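1/24/23

We're up to 2,378 demonstrations on the Planus bench, and 41 of those came in today. The task is still small stuff: tubes, blocks, jars, markers. I move the objects between runs so the model doesn't learn one layout. 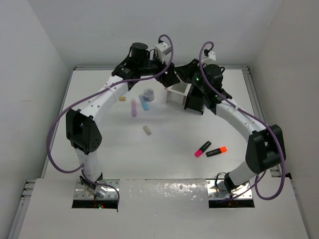
Both arms near the rack, with the highlighters off to the right.

I threw out 4 runs where the purple cable snagged – annoying, but I don't want those in the set. Next batch is nearly 700 more, then we retrain. I'd like that done before we ship anything to Bundanwood.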